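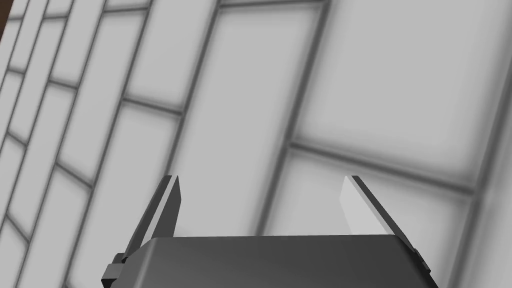 We're the Wednesday robotics club, and this folder holds the simulated kitchen runs we made for our class project, which we named Zirnen (long story, there was a vote). I wrote most of the loader and Gilang Wattimena did the scenes. He's very fond of tile! Big pale tiles with dark grout can fill the whole background behind the open fingers, so please try your model on those views too and not only on the countertop ones.

## What's in here

- 248 episodes, split into `train/` and `heldout/`
- 2 camera views per episode
- `notes.md`, my running log (messy, sorry)

I cut every episode to 200 steps so the batches line up. If you want the longer ones, ask me and I'll dig them out of the club drive.

## Loading

Run `python load.py --split train` from the top folder. It's a bit slow the first time (it builds an index), then it's fine.
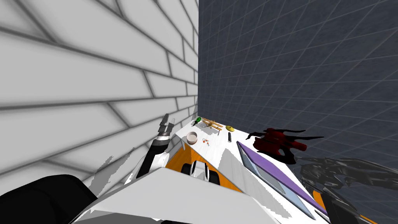 **Can I use the held-out episodes for tuning?** Please don't, we score everybody's final project on them.

## Known problems

- Some gripper values are flipped in the oldest episodes. `fix_grip.py` sorts that out.
- Task labels were typed by hand, so expect typos.

Still to do: merge Gilang's new scenes and rename the folders before November.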